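October 26, 2018. Shoe bench, Rekstead room

Spent most of the morning on the Montoya slingbacks, and I have to say I've grown rather fond of them! Satin is a fussy thing to keep nice (every fingertip seems to want to leave a mark), so I went slowly and took my coffee over by the window, well away from the table.

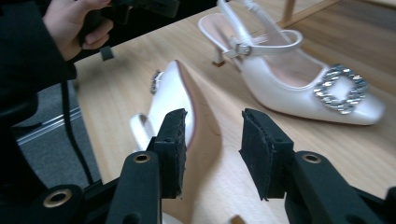
White satin slingbacks, one upright and its mate on its side.

The little rhinestone buckle is lovely but I worry about it snagging, so I'd like tissue between the two shoes when they go back in the Terari box. Straps tucked in loosely, please, never folded flat. I've put the pair down as no. 17 in the book and will order more tissue before December, when the shelf always fills up.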